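머리카락은 무엇으로 이루어져 있을까

어린이 과학 읽기 자료 / 우리 몸 편
글: 아낫지 구메데
감수: 레헤마 음사

1. 머리카락의 재료

머리카락은 케라틴이라는 단백질로 이루어져 있다. 손톱과 발톱도 케라틴으로 되어 있다. 양의 털, 새의 깃털, 코뿔소의 뿔에도 케라틴이 들어 있다. 다만 새의 깃털을 이루는 케라틴은 사람의 것과 구조가 조금 다르다.

단백질은 아미노산이라는 작은 단위가 길게 이어진 물질이다. 케라틴에는 시스테인이라는 아미노산이 많다. 시스테인에는 황이라는 원소가 들어 있다. 시스테인 두 개가 만나면 황과 황이 서로 붙어 단단한 연결을 만드는데, 이것을 이황화 결합이라고 한다. 머리카락이 질긴 까닭은 이 결합이 많기 때문이다. 머리카락이 탈 때 나는 고약한 냄새에도 황이 관계되어 있다.

2. 보이는 부분과 보이지 않는 부분

머리카락은 두 부분으로 나눈다. 피부 밖으로 나온 부분을 모간이라고 하고, 피부 속에 있는 부분을 모근이라고 한다. 모근은 모낭이라는 주머니에 둘러싸여 있다. 모낭의 맨 아래에는 둥글게 부푼 곳이 있는데, 이곳을 모구라고 부른다.

모구에서는 세포가 계속 나누어진다. 새로 생긴 세포는 먼저 생긴 세포를 위로 밀어 올린다. 밀려 올라가는 동안 세포 안에 케라틴이 쌓이고, 세포는 점점 딱딱해지다가 죽는다. 모간에는 살아 있는 세포가 없다. 신경도 없고 혈관도 없다. 가위로 머리카락을 잘라도 아프지 않은 것은 이 때문이다. 머리카락을 잡아당기면 아픈데, 그 아픔은 모낭 둘레의 신경이 느낀다.

모낭 옆에는 피지샘이 붙어 있다. 피지샘은 기름 성분인 피지를 내보내 머리카락과 두피의 표면을 덮는다. 머리를 오래 감지 않으면 피지가 쌓여 머리카락끼리 달라붙는다.

모낭에는 아주 작은 근육도 이어져 있다. 이름은 털세움근이다. 추위를 느끼면 이 근육이 오므라들어 털을 세운다. 팔에 소름이 돋는 것도 같은 근육이 하는 일이다. 털이 많은 동물은 털을 세워 그 사이에 공기를 가두고 체온을 지킨다. 사람의 몸에 난 털은 짧고 가늘어서 그런 효과가 거의 없다.

3. 세 겹의 구조

머리카락을 가로로 잘라 현미경으로 보면 층이 나타난다.

모표피: 가장 바깥층이다. 투명하고 납작한 세포가 지붕의 기와처럼 겹쳐 있다. 기와의 끝은 머리카락의 끝 쪽을 향한다. 머리카락 한 올을 잡고 뿌리에서 끝으로 쓸면 매끄럽고, 끝에서 뿌리로 쓸면 조금 걸리는 느낌이 난다.

모피질: 가운데층이며 머리카락의 대부분을 차지한다. 가늘고 긴 케라틴 섬유가 다발로 묶여 있다. 머리카락의 힘과 탄성은 주로 이 층에서 나온다. 색을 내는 멜라닌도 이 층에 있다.

모수질: 가장 안쪽층이다. 속이 군데군데 비어 있다. 가는 머리카락에는 모수질이 없는 경우도 많다.

4. 색은 어떻게 정해질까

머리카락의 색은 멜라닌이라는 색소가 정한다. 멜라닌은 모구에 있는 멜라닌 세포가 만든다. 종류는 크게 두 가지이다. 유멜라닌은 검은색이나 갈색을 내고, 페오멜라닌은 붉은색이나 노란색을 낸다.

유멜라닌이 아주 많으면 검은 머리가 되고, 그보다 적으면 갈색 머리가 된다. 두 색소가 모두 적으면 금발이 된다. 페오멜라닌의 비율이 높으면 붉은 머리가 된다. 색소의 양과 비율은 부모에게서 받은 유전자의 영향을 받는다. 유전자 하나만으로 정해지는 것이 아니어서 형제자매끼리도 머리색이 다를 수 있다.

나이가 들면 멜라닌 세포의 수가 줄고 활동도 약해진다. 색소가 들어 있지 않은 머리카락은 빛을 여러 방향으로 흩어 놓기 때문에 희게 보인다. 이미 자라 나온 검은 머리카락의 색소가 모낭으로 되돌아가는 일은 없다. 흰머리는 뿌리 쪽부터 나타난다.

햇빛도 색을 바꾼다. 자외선은 멜라닌을 분해한다. 긴 머리카락은 끝부분이 햇빛을 받은 기간이 더 길어서, 뿌리보다 끝이 밝은 경우가 있다.

5. 곧은 머리와 곱슬머리

모낭의 모양이 머리카락의 모양에 영향을 준다. 모낭이 곧으면 대체로 곧은 머리카락이 나오고, 모낭이 휘어 있으면 곱슬한 머리카락이 나온다. 잘린 면의 모양도 다르다. 곧은 머리카락은 원에 가깝고, 곱슬머리는 납작한 타원에 가까운 것이 많다.

머리카락이 물에 젖으면 모양이 잠시 바뀐다. 케라틴 사이에는 이황화 결합 말고도 수소 결합이라는 약한 결합이 있다. 물은 수소 결합을 끊는다. 마르면 수소 결합이 다시 생기는데, 이때의 모양이 그대로 남는다. 젖은 머리로 자고 일어났을 때 머리가 눌려 있는 것은 수소 결합이 눌린 모양대로 생겼기 때문이다. 다시 적시면 풀린다. 파마는 약품으로 이황화 결합을 끊고 다시 잇는 방법이다. 물로는 풀리지 않는다.

6. 자라고, 쉬고, 빠진다

머리카락은 끝없이 자라지 않는다. 한 올마다 정해진 순서를 거친다.

성장기: 모구의 세포가 활발하게 나누어지는 시기이다. 보통 몇 해 동안 이어진다.
퇴행기: 세포 분열이 멈추고 모낭이 짧아지는 시기이다. 몇 주 정도이다.
휴지기: 머리카락이 자라지 않고 모낭에 머무르는 시기이다. 몇 달이 지나면 빠지고, 같은 모낭에서 새 머리카락이 나온다.

성장기의 길이는 사람마다 다르다. 성장기가 긴 사람은 머리를 아주 길게 기를 수 있다. 눈썹은 성장기가 매우 짧아서 자르지 않아도 길어지지 않는다. 머리카락은 올마다 시기가 다르므로 한꺼번에 빠지지 않고 매일 조금씩 빠진다.

7. 관찰 활동: 자라는 길이 기록하기

그루스타 어린이 과학실에서 6월에 시작한 활동이다. 집에서도 할 수 있다.

준비물: 밀리미터 눈금이 있는 자, 공책, 연필, 도와줄 어른 한 사람

방법
(1) 이마 가운데에서 앞머리 한 가닥을 정한다.
(2) 어른이 가닥을 곧게 펴고, 이마의 머리카락이 시작되는 곳부터 끝까지 길이를 잰다.
(3) 길이를 공책에 적는다. 단위는 밀리미터로 한다.
(4) 30일 뒤에 같은 가닥을 같은 방법으로 잰다.
(5) 나중 길이에서 처음 길이를 뺀다.

주의할 점
기간 중에는 그 가닥을 자르지 않는다.
두 번 모두 마른 상태에서 잰다. 젖은 머리카락은 더 잘 늘어난다.
잡아당기는 힘이 다르면 값이 달라진다. 한 번에 세 차례 재어 평균을 구한다.

기록의 예
첫째 날, 276밀리미터. 기록자 아돔 코를레테이.
30일 뒤에 잰 값은 각자 채운다. 빼기 한 값이 음수로 나오면 측정에 잘못이 있는 것이므로 다시 잰다.

8. 자주 들어오는 질문

머리를 자르면 더 빨리 자랍니까?
그렇지 않다. 자라는 일은 모구에서 일어나고, 가위는 모간에만 닿는다.

짧게 깎으면 더 굵어집니까?
굵어지지 않는다. 자연스럽게 자란 털은 끝이 가늘다. 깎은 털은 잘린 면이 뭉툭해서 굵어 보일 뿐이다.

머리카락 끝은 왜 갈라집니까?
끝부분은 가장 오래된 부분이다. 빗질, 열, 햇빛에 모표피가 닳으면 안쪽의 섬유 다발이 드러나 갈라진다. 갈라진 끝은 다시 붙지 않으며 잘라 내야 한다.

머리카락도 물을 빨아들입니까?
빨아들인다. 공기가 축축한 날에는 머리카락이 조금 길어진다. 예전에는 이 성질을 이용해 습도계를 만들었다.

9. 낱말 풀이

케라틴: 머리카락, 손톱, 발톱을 이루는 단백질
모낭: 머리카락의 뿌리를 둘러싼 주머니
모구: 모낭 아래의 둥근 부분. 세포가 나누어지는 곳
모표피: 머리카락의 바깥층
모피질: 머리카락의 가운데층
멜라닌: 머리카락과 피부의 색을 내는 색소
피지: 피지샘에서 나오는 기름 성분

다음 편에서는 손톱을 다룬다. 손톱도 케라틴으로 되어 있지만 머리카락과 달리 쉬는 시기가 없다. 손톱 뿌리의 흰 반달 모양이 무엇인지, 손가락마다 자라는 속도가 왜 다른지 설명할 예정이다. 활동 기록은 공책에 그대로 두었다가 다음 편의 손톱 기록과 비교한다. 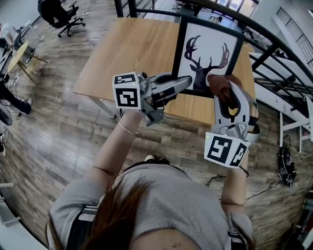 손톱 기록에도 같은 자를 쓴다. 눈금이 지워진 자는 쓰지 않는다.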